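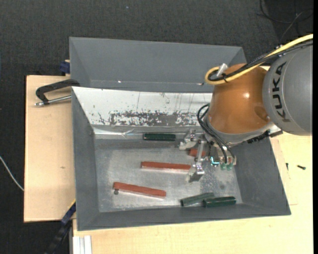 How often should I descale a kettle on bore water?

Every 2 weeks if you use it daily. Half fill it, add 80 mL of white vinegar, boil, leave it for an hour, then tip it out and boil fresh water twice before making tea.

Nisha Bhardwaj
Posted in Kitchen & Laundry, Stavisa

Florin Anghel
Same as above but I use citric acid. Doesn't smell. The supermarket in Terkberg has it near the baking stuff.

Luminița Lungu
Depends on your bore. Ours tested at roughly 2,000 on the salts reading and the element was furred up again in days. We put a filter jug on the bench and only boil from that now. Colour of the water won't tell you much, so get it tested if you haven't since August.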